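Assessing a Tabletop Robot for Kitchen Chores

Prepared by Saeed Mahmoudi, Tanirine

Household robots remain unproven at ordinary kitchen work. Staff should assess each chore separately.

Step 1. Begin with the toaster oven. Open the door fully and record any contact with the wire rack.
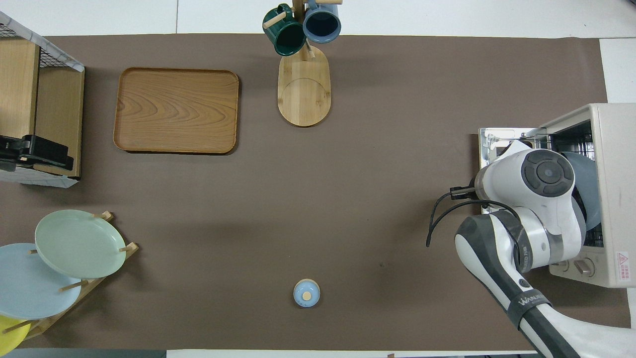 Plate handling at the open oven.

Step 2. Proceed to the plate rack. Run the chore 3 times without moving the mat, and note every intervention by the operator. A plate set upright by hand is to be recorded as incomplete.
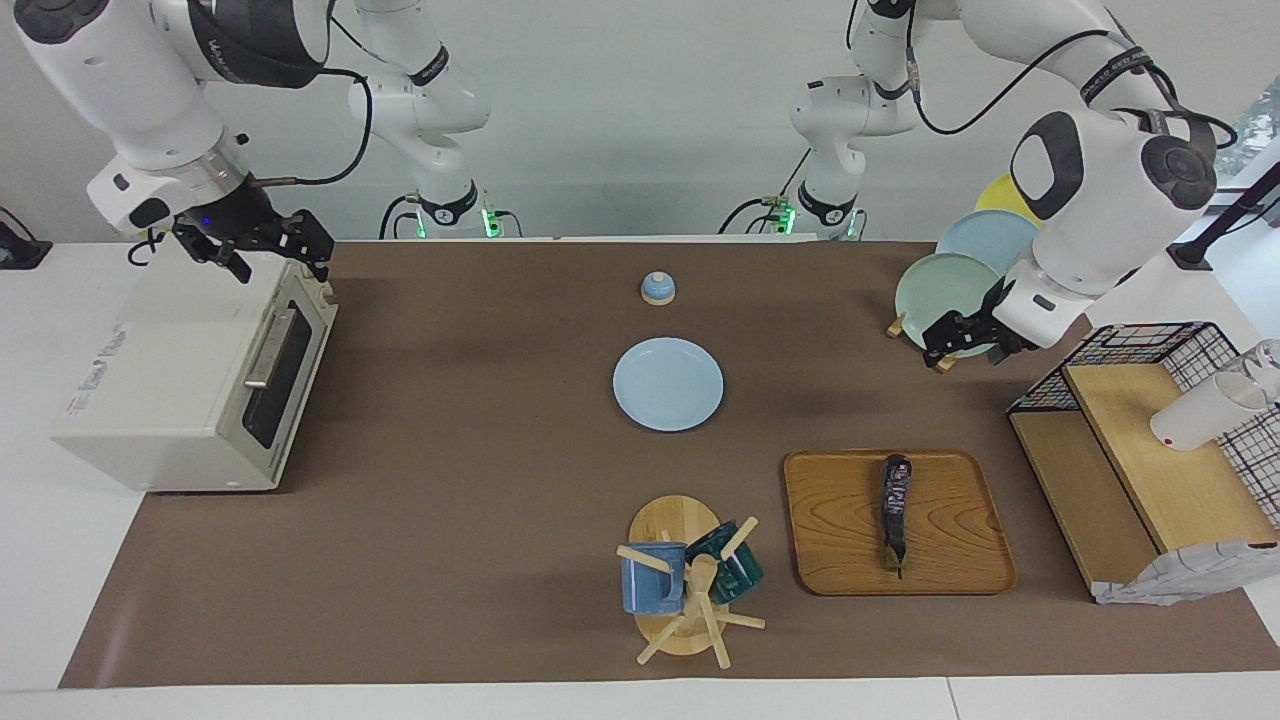 Step 3. Send the completed record to Hilde Coppens under item 2610. Results from one kitchen layout should not be applied to another.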